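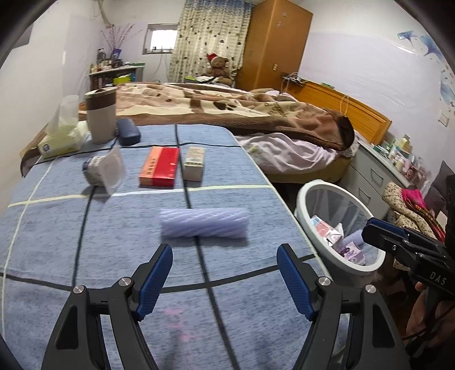
CONDVILLE, April

I love a tablecloth, and I mean a real one, plaid and big enough to hang over the sides! Put blue cloth on a table and the whole room feels like somebody is expected.

My friend Mamta Sengar thinks I'm soft in the head about this. She wipes her bare table down in ten seconds and gets on with her life. Fine. But I ate at that table for years, and I can't tell you a thing about it, while I could draw my grandmother's Sunday check from memory (gravy stain and all).

Cloth makes people slow down. Forks land quietly. Kids trace the lines with a finger, and the grown-ups do it too when the talk gets serious. I've watched my brother-in-law follow one stripe back and forth through an entire argument about property taxes.

And you don't need money for it. Mine came from the thrift store on Goodall Street, 22 dollars for two, and I've washed them so often the corners have gone silky. Kusum Nigam up the road hems hers out of old curtains, and they're gorgeous. 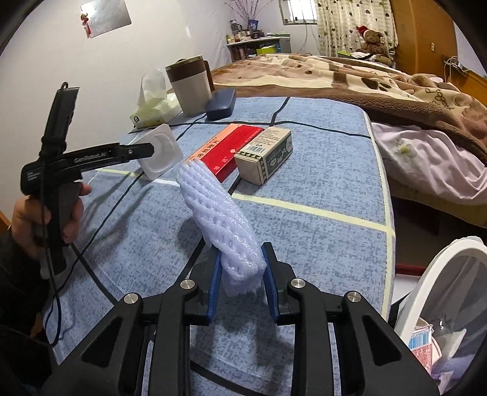 *White foam fruit sleeve and a red medicine box.*

So please, get the good cloth out of the closet. Use it on a plain weeknight, with soup. Let somebody spill! It'll wash, and if it doesn't, you'll remember the soup.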